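Economía del consumo doméstico
Apuntes de la unidad 2: vida útil, garantía y el argumento de la obsolescencia

Antes de empezar conviene separar tres afirmaciones que en la prensa aparecen mezcladas. La primera: los aparatos duran menos que antes. La segunda: duran menos porque el fabricante lo ha querido así. La tercera: al consumidor le perjudica. Se puede aceptar la primera sin aceptar la segunda, y la tercera depende de cuánto se pagó. En clase pediré que, al citar una fuente, se diga cuál de las tres sostiene. Casi ninguna lo aclara.

2.1 El recuerdo como dato

«La tostadora de mi abuela sigue funcionando.» Puede ser cierto y no sirve de mucho. Las que se estropearon están en un vertedero y no tienen nietos que hablen de ellas. Es el sesgo de supervivencia. Tampoco sabemos cuántas veces se usó, si alguien le cambió la resistencia ni qué parte del sueldo costó en su día.

El folleto de Plostimance que repartí el martes cae en esto ya en la portada. Afirma que un pequeño electrodoméstico «de los de antes» duraba 50 años. No indica muestra, ni país, ni qué entiende por durar. Plostimance vende ampliaciones de garantía. No digo que mienta, pero le conviene que tengamos miedo a la avería.

2.2 Qué mide una prueba de duración

El informe Nileveck es más serio y aun así hay que leerlo despacio. Sometió una tostadora de gama baja a 900 ciclos de encendido y la dio por «apta». Preguntas que el informe deja sin contestar:

¿Cuántas unidades se ensayaron? Solo se habla del «modelo».
¿Hubo pausas de enfriamiento entre ciclos?
¿Quién pagó el ensayo?
¿Qué pasa con las migas, la humedad, los tirones del cable?

Una cocina real tiene poco que ver con un banco de pruebas. El ciclo es una unidad cómoda para el laboratorio, y de ahí no se sigue que sea la que importa en casa. Quien traduzca los ciclos a años tendrá que suponer una frecuencia de uso, y ese supuesto suele ir en una nota al pie o no ir.

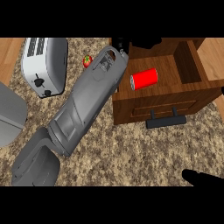

Fig. 1. Tostadora blanca, tomate y cajón abierto con una lata roja. Imagen generada por ordenador.

2.3 Las encuestas de satisfacción

Hinds publicó una encuesta con unas 4.000 respuestas, cifra que impresiona hasta que se mira cómo se obtuvieron: un formulario dentro de su propia tienda en línea. Contesta quien vuelve a comprar o quien está muy enfadado. El tamaño no corrige una muestra mal elegida; la hace parecer mejor de lo que es.

Fíjense además en la pregunta: «¿Le ha durado lo que esperaba?». Quien esperaba poco queda satisfecho con poco. Eso mide expectativas.

2.4 ¿Reparar siempre compensa?

Aquí también toca desconfiar de los nuestros. El proyecto Sakitum, que defiende los talleres de barrio, calcula el ahorro sin contar el tiempo del que repara ni las piezas que se compran y no encajan. Me resulta simpático y la cuenta sigue mal hecha. Rehacerla con esos dos costes es el ejercicio de esta unidad.

Entrega: un folio, a mano o impreso, al comienzo de la próxima sesión. No acepto «es bien sabido que» como fuente. Quien use el folleto de Plostimance, que traiga también la letra pequeña de la última página.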